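Reading Room Renewal: A Conversation With Halldóra Bisgaard

Posted June 29, 2023

The Weroswood Public Library reopened its lower floor to members this spring after a long period of repair and reorganization. The work was directed by Halldóra Bisgaard, head of collections, who joined the library 11 years ago from the regional archive at Grostden. She spoke with the library newsletter in her office on the second floor.
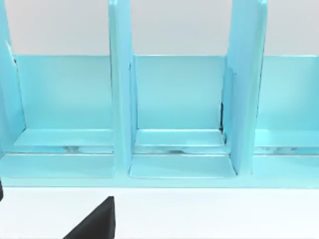
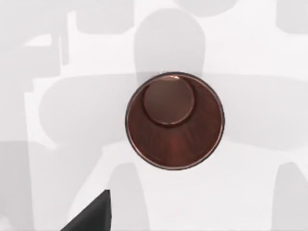 Renderings: a turquoise shelf unit with upright dividers, and a reddish-brown cup viewed from overhead.

The lower floor holds the local history collection, which had been closed to the public since a water pipe failed in November of the year before last. The leak was found early in the morning by a member of the cleaning staff, and the water was shut off within the hour. Even so, 1323 volumes required some form of treatment, and 49 could not be saved.

"The number people ask me for is the number we lost," Ms. Bisgaard said. "I understand that. But most of those 49 were printed works, and we have since found replacement copies for a good part of them. The parish account books were my real concern, and they were on the far side of the room."

The damaged volumes were frozen within two days and sent in batches to the conservation workshop at Grostden, where they were dried under controlled conditions. Ms. Bisgaard described the process as slow by design. Coated paper, which is common in town yearbooks and school annuals, will stick together permanently if it dries too quickly or under uneven pressure. Each batch was therefore sorted by paper type before it left the building.

While the room stood empty of books, the library took the opportunity to carry out a full inventory, the first since the collection was moved from the old town hall. The catalog listed 3000 items. The staff found 3392.

"Some of the difference was pamphlets bound together and entered as one title," Ms. Bisgaard said. "Some of it was gifts that had been accepted with thanks and put on a shelf, with a note that someone would see to them later. The oldest such note I found was in pencil, and I did not recognize the handwriting."

Among the uncataloged items was the Snorradóttir gift, a set of household papers given by a farming family whose land lay north of the river. It includes letters, seed orders, a run of weather diaries and several recipe books. The diaries have drawn the most interest. They record frost dates and river levels over four decades, with few gaps, and a graduate student is now comparing them with the town's own flood records.

Asked what members would notice first on returning, Ms. Bisgaard pointed to the new order of the room. Material is now arranged by district and then by date. Under the former system, a reader looking for the history of a single street might have needed to consult five separate sections.

"The old arrangement made sense to the staff who built it, and it served them well," she said. "Our readers today are mostly tracing a house or a family. They come in with an address or a surname, and we want them to be able to begin from there."

The library has also adopted Zevirance, a catalog system already in use at two neighboring libraries. Members may search the holdings of all three from home and request that an item be held for them. Original documents must still be consulted in the reading room. Scanned copies of the weather diaries will be added as each volume is completed.

The change of system was not without difficulty. Records with Icelandic and Danish names were at first displayed with letters missing, and each had to be corrected by hand. Ms. Bisgaard noted that her own name had appeared in three different spellings in the staff directory.

On the question of future risk, she was direct. The failed pipe has been rerouted, and moisture sensors have been placed along the outer wall. The lowest shelves will remain empty. This reduces the capacity of the room, and a number of bound newspapers will stay in storage at Grostden for the present. Members who wish to consult them should give one week's notice at the front desk.

Ms. Bisgaard intends to remain in her post until the remaining gifts have been cataloged. The next to be opened is a trunk of surveyors' notebooks, received from the county and not yet listed.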